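Home | Browse topics | Water & Outdoors | Ask | Sign in

Is the pond at Nuston safe to swim in if the posted count is "under the limit"?

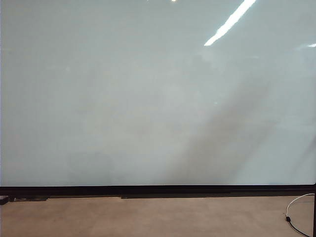 What was asked

Posted by Beryl Kettle, May 28, 2021

We rent a place near Nuston for part of every summer and the kids swim in the pond off the little gravel beach. Last year it was closed for a stretch after a bad bacteria test. This year the park office says it's open and that everything is fine, and when I pushed them on "fine" they told me the latest E. coli result was 200. They would not say 200 of what, who took the sample, or where in the pond it came from. The young man on the phone said it was "under the limit," and when I asked him what the limit was he had to go and find somebody.

There is also a product involved. The park has put something called Zorent in the water, which they describe as a "natural clarifier." The flyer has a leaf on it and says it "restores balance." I have read the flyer twice and I still don't know what's in it or what it's supposed to do to bacteria, if anything. The water does look clearer than it did, and my brother-in-law takes this as proof. I don't.

What I'd like to know:

Does a result of 200 mean anything by itself?

Does clear water mean clean water? I assume no, but I'd like somebody to say so who isn't me.

One of the kids has a scraped knee that hasn't closed up. Would you let him in?

I'm not looking for "we swam in ditches and we turned out OK." I have plenty of that at home.

3 replies, oldest first

Londorska

You're overthinking it. If it's open it's open. They wouldn't risk a lawsuit by leaving a dirty pond open. Parks are more scared of lawyers than you are of germs.

Zorent is good stuff, my cousin used it in his koi pond and you could see right down to the bottom. Fish were fine. If it's OK for fish it's OK for kids.

Put a waterproof bandage on the knee and rinse off after. Done.

Roy Rowbotham

I'd go easy on the koi pond as evidence. Fish can live quite happily in water that would make you sick, and what makes water bad for a fish is often something else entirely.

I spent a good many summers taking samples for a county program, so I'll try the questions in the order you asked them.

200 by itself tells you very little. The usual unit is colonies (or "most probable number," which is an estimate from a different lab method) per 100 milliliters of water. So ask them to confirm the unit, and ask whether 200 was a single sample or an average over several weeks. Those get compared against different limits. For a single sample, a lot of freshwater beaches in this country act at 235 or thereabouts, and some states use a higher number. For the running average the line is a good deal lower, often 126. If 200 is one sample, it may well be under. If 200 is the average, I'd want to know why the beach is open. Your state health department will have its own figures and those are the ones that count.

Then ask for the date and the earlier results. We had one beach that read 19 before a thunderstorm and 3,115 after it, with nothing changed except the rain washing the fields and the goose lawn into the water. It then came back at 477, which was still a fail, and people were already complaining that we hadn't reopened. A standard culture test takes most of a day to read once the lab has it, so whatever is posted is already old news. A sample from last week tells you about last week.

Ask where it was taken, too. I've seen samples dipped off the end of a dock in deep water when the children were all paddling in the shallows beside a drain pipe. I don't say it was done on purpose. It was easier to reach.

Clear water is not the same as clean water, you're right. Clarifiers, as a class, mostly make fine particles clump and sink. That can carry some bacteria to the bottom with the mud, where the first child who runs in stirs it up again. I don't know what is in Zorent and I won't guess. Ask the park for the label and the safety data sheet. If it makes a claim about killing germs, it should be carrying an EPA registration number, and if it has no number then nobody should be selling it to you as a germ treatment. "Restores balance" isn't a claim about anything.

On the knee, I would keep him out until it has closed. E. coli is mostly used as a marker for manure and sewage getting in. It doesn't track everything. Leptospirosis, for one, comes from animal urine and gets in through broken skin as well as the eyes, nose and mouth, and a low E. coli count doesn't rule it out. It isn't common in most of the country, but it's the reason I never liked the bandage advice. Waterproof bandages come off in ponds. If anyone does run a fever with bad muscle aches in the weeks after swimming, tell the doctor about the pond, because they may not think to ask.

Simple habits that cost nothing: stay out for a couple of days after heavy rain, stay away from pipes and ditches, no swallowing, shower afterward. And if you ever see a scum like spilled green paint, that's a different problem, and the dog stays out as well.

Ban

Agree with most of Roy's but I'm less patient than he is. If a park can't tell you the unit, the date and the spot, I'd treat it as no test at all.

You can pay for one yourself. Call a certified drinking water lab and ask if they do E. coli counts on surface water, since plenty only do present/absent for wells and that's useless for a pond (it will be present, it's a pond). They give you a sterile bottle. Wade out to where the kids play, dip it below the surface with the mouth facing away from you, put it on ice, and get it there inside the holding time they tell you. Don't rinse the bottle first, there is sometimes a powder or tablet in it that's meant to be there.

One sample won't settle it either. Take one on a dry day and one after rain if you can stand the cost.

Also ask what they did about last year. Was it geese, a septic system, a farm upstream? If the answer is only that they bought Zorent, then whatever it was is probably still there. Our town board voted through a clarifier in December, with no sampling plan attached, and I'm still waiting on a reply to the letter I sent them.

Comment from Beryl Kettle

Thank you, Roy and Ban. I called back with the list. They now say 200 was a single sample, taken "by the dock," and they'll have to get back to me on the date. Nobody there had the Zorent label. The knee is staying on the beach, and so is the rest of him.

Contact us | Terms of use | © Community Help Pages | Back to top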